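Keeping Home Health Devices Accurate: Tips for the Kitchen Counter and the Medicine Shelf

Posted 31 August 2022
Filed under: Home, Health Gadgets

A blood pressure cuff, a glucose meter and a connected scale now sit in a lot of homes next to the toaster. They get less care than the toaster does. The tips below cover storage, cleaning, batteries and the phone apps that go with these devices. They don't replace the manual. If the manual says something different, follow the manual.

Where to keep things

Skip the bathroom cabinet. Steam gets into battery compartments and test strip vials. A bedroom drawer or a kitchen cupboard away from the stove is better. Don't use the shelf over the dishwasher, which gets warm and damp every time the door opens.

Test strips stay in their own vial with the cap pushed all the way down. Write the date you opened it on the label with a fine marker. Many strips have a shorter life once the vial is open, and the printed expiration date no longer tells you enough.

Roll a cuff loosely. Folding it flat puts a crease in the bladder, and the crease is where it will leak. The tube should lie in a wide loop with no kink where it meets the monitor. 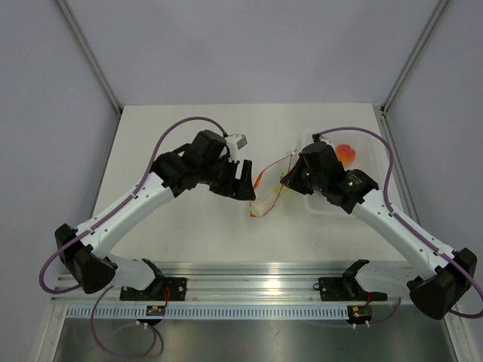
Cleaning

Unplug the device or take the batteries out first. Wipe hard plastic with a cloth that is damp, not dripping. Never spray cleaner straight onto a screen or a port.

Cuff fabric can usually be wiped with mild dish soap and water. Some covers come off and can be hand washed, but take the bladder out before you do. Let everything dry flat overnight. Do not put it in the dryer.

For the pads on a body scale, use a dry microfiber cloth most days and a lightly damp one when you see marks. Lotion on the pads will throw off the body fat reading. It won't change the weight much.

Thermometer tips get an alcohol wipe before and after each use. An ear thermometer with a cloudy lens reads low, so clean the lens with a cotton swab and wait 10 minutes before using it again.

Scales and floors

Put the scale on tile, wood or concrete. Carpet gives a different number every time. If the kitchen floor is uneven, find one spot that doesn't rock and mark it with a small piece of painter's tape.

A kitchen scale used for weighing carbohydrate portions should be checked now and then. Water works well. Set a light measuring jug on the scale, zero it, and pour in 500 milliliters. It should read close to 500 grams. Household jugs are not very exact, so a small difference is fine. If it is off by a lot, change the batteries and try again before you throw the scale out.

Batteries

Change all the batteries in a device at the same time. Mixing old and new ones shortens the life of the new ones. Our own cuff starts giving error messages well before the low battery symbol comes on, and fresh cells fix it.

Take the batteries out of anything you won't use for a couple of months. If you find white crust on the contacts, put on gloves and dab it off with a swab and a little white vinegar, then dry the contacts fully.
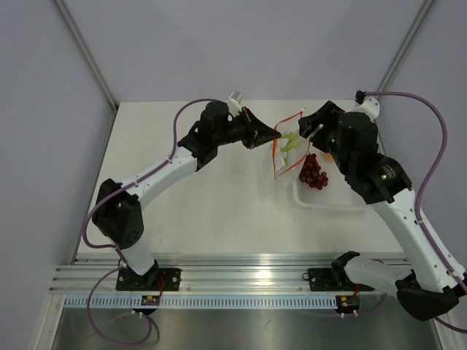 Apps and readings

Check the clock on the device every April, after the time change, and again in the fall. A meter that is an hour off will put your breakfast reading in the wrong place in the app.

Give each person in the house a separate profile. If the device has only one, keep a paper notebook beside it.

Export your readings before you get a new phone. Some apps keep everything on the handset, and deleting the app deletes the history.

Write down the model number and serial number and keep them with the receipt. You will need both if there is a recall or a firmware update.

Getting rid of old ones

Used lancets go in a sharps container, never loose in the trash. Meters and monitors go to electronics recycling. Clear the memory first.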